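Hi Aishwarya,

You asked for something shorter than last time and with fewer tables, so this is me typing it up in one go with the kettle on. It covers everything on the Somogyi repair and reuse project since the spring payment came through, up to the end of October.

## Where we are

The short version is that the shop is open, the sewing evenings are full and the van is still a pain. We moved into the old Drirnik unit in June, two weeks after we said we would, mostly waiting on an electrician. The front half is the shop and the back half is sorting and mending. Ginevra D'Amico painted the sign herself and I'm very fond of it, even though the second "o" is bigger than the first.

We've taken in 3,619 kg of textiles so far. Of that, 921 kg has gone back out through the shop or the free rail, and most of the rest went to the fibre merchant, who pays us next to nothing but does collect. I'd hoped the share going back out would be higher by now. A lot of what comes through the door is thin stuff, T-shirts gone at the armpits, leggings with the elastic dead, and there's no mending that at a price anyone would pay.

Curtains and furnishing fabric are the happy exception! People hang on to good curtains for years, then move house and can't bear to bin them. We cut them down for cushion covers, bags and draught excluders, and the draught excluders walk out of the door the minute the weather turns. Kálmán Kovács has worked out a way of getting three out of one standard drop with hardly any waste (he'll show you on your visit whether you ask or not).

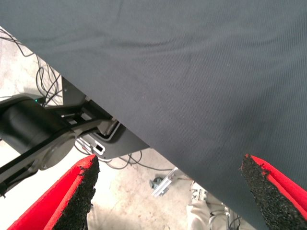

*Dark slate-grey fabric with a fine, regular weave.*

Heavier cloth does need a better machine than the ones we started with. The domestic machines we were given are fine for hems but they sulk at anything more than two layers. We bought a second-hand Dralo walking-foot machine out of the equipment line in August and it has been worth every penny. It came without a manual, so Kálmán spent an afternoon on the phone to the man who used to own it and wrote everything down on the back of a calendar. We really must type that up.

## Sewing evenings

We promised you 12 places a week and we've filled them every week since the second one. The group is more mixed than I expected, a few students, several people who sewed at school and haven't since, and one retired upholsterer called Gyula Bodnár who came as a learner and is now more or less teaching zips. I've asked him to lead a short upholstery course after Christmas and he's said yes, provided he can start at half past six and not seven.

There is a waiting list. I'd like to run a second evening but we'd need another paid session for the tutor, and I don't want to stretch Ginevra any further than she's stretched already. More on that under money.

## What hasn't gone well

The van, mainly. It failed its MOT on the brakes and a rear spring, and we had to borrow Kamran Marwat's for the Pastard estate collections while ours was in the garage. He wouldn't take anything for it, so I've put the diesel through and nothing else.

The school uniform swap was a bit of a flop too. We held it in the last week of the holidays, by which time everybody had already bought what they needed. We've still got crates of grey trousers. Next year it'll be the first week of July, before term ends, and the school office has agreed to put a note in book bags.

I also said we'd have the online listings up by September and we haven't. Photographing and measuring each piece takes far longer than I allowed for. I'd like to drop the idea for clothes and try it only for curtains and fabric lengths, where one set of measurements tells the buyer all they need to know. Are you happy with that, or does it need a formal change to the plan?

## Money

Rent and electric are on budget. Equipment is slightly under, even with the Dralo. Vehicle costs are over, as you'll have guessed, and I'd like to move the leftover equipment money across to cover the garage bill. If there's anything remaining after that, I'd put it towards a tutor for a second evening in the new year.

Receipts are in the shared folder, apart from two from the hardware shop which I've asked them to reprint.

## Before the next report

The rails need replacing in the shop, and I want a proper rack for the fabric rolls, which are leaning in a corner at the moment. Ginevra is booking the hall for the winter coat giveaway. I'll send you the date as soon as the hall confirms it, and if you could let me know about the listings and the van money before then I can get both sorted.

All the best, and do come on a sewing evening if you can, there's usually cake.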